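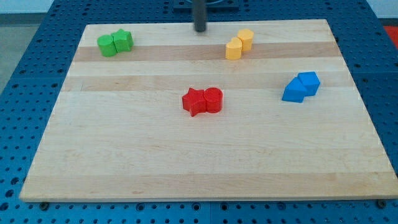

Block table, green, yellow, red and blue sets out on the board.

Print this page | E-mail this page

Stenlow Playroom – Block Table Safety Check, with my comments
Checked by Araba Sarpong, August

I do this one with a mug of coffee and the old clipboard, before the first families come in. Same headings as last time so you can compare. I've put OK, WATCH or FIX after each item and then rambled a bit underneath, sorry, you know me.

1. Board, top surface – OK
Ran my palm over the whole thing in both directions, then again with an old pair of tights over my hand (Birthe Hauksdóttir's trick, it catches on anything rough). No snags at all! The pale planks have come up really nicely and there are a few tiny dark specks in the wood that I checked with a fingernail. Just the wood. Please don't go at them with the scrubby side of the sponge.

2. Board, joins between planks – WATCH
I pressed along every join and nothing moved or clicked. The two tan bands toward the back are the ones I always look at hardest. There's a faint line near the left end of one of them, looks like pencil to me, and it doesn't catch a fingernail. I'm writing it down anyway so the next person doesn't have to wonder. If you can ever feel it, take the board off the table and call me.

3. Board, edges and corners – FIX
The long front edge is lovely. One corner underneath is a bit sharp, not splintery, but I wouldn't want a forehead on it. Nana Quansah has fine sandpaper in the Essien cupboard and says it's a ten-second job. I've put a bit of tape over it until then.

4. Blue table – OK
Gave it a good shove from each side, no wobble. Looked into the holes with a flashlight and fished out a raisin and what I think was a bead. The beads are supposed to stay on the Nudside shelf, up high, so can whoever closes up please have a look at the floor too. The holes are too small for any finger I've met in here, but I still tried my pinky in the ones along the edge.

5. Blocks, size – OK
Every block went over the choke tube and not one dropped in, whichever way I turned it. I do the hearts on their point as well as flat because that's the narrowest way they'll go. If we're ever given extra blocks to fill gaps they get the tube test before they go in the basket, even if they look exactly the same as ours.

6. Blocks, paint – WATCH
Wiped each one with a damp white cloth and rubbed hard. Nothing came off on the cloth. The yellow heart had me looking twice, down in the dip between the lobes where it's hard to get a cloth in, but it was only crumbs. Dzifa Ametepe asked if we should be repainting them ourselves. No, please! If a block chips down to bare wood it goes in my tray and I'll order a new one. The order number for the sets is 2194, it's inside the lid of the box.

7. Blocks, corners and splits – OK
The round green one is fine and always will be, I think you could drive over it. The green one next to it with the angled sides is the sort I worry about, since all the knocks land on those corners. I rolled it around in my hand for a good while and found nothing sharp. Red and blue sets, same result.

8. Sorting in pairs – OK
Not strictly a safety thing but I've left it on the list. Blocks go out in pairs by color, two touching, so you can see in one glance if something has wandered off. It takes almost 5 minutes to set up and it has saved us a lot of crawling under the radiator.

9. Cleaning – FIX
The spray bottle has lost its label again. I've poured it out. Use the Jindport wipes for now, they're in the drawer, and dry the board straight after so the wood doesn't sit damp. Blocks get wiped, never soaked. Saodah Rondonuwu has offered to print new labels and I've said yes before she can change her mind.

10. Floor around the table – OK
Mat lies flat, no curled edges. I'd like the stools pushed in when the table isn't being used, I caught my shin on one this morning – entirely my own fault but it would be a face for a two-year-old.

To do
Sand the underneath corner (Nana)
New spray bottle label (Saodah)
Look at that pencil line again next month (me)

Everything else can be used as normal. If you find something between checks, write it on the back of this sheet with the time, and take the thing off the table first and write second. I'd much sooner have a block in my tray for no reason than get a phone call.

Contact the playroom desk | © Stenlow Playroom | Back to top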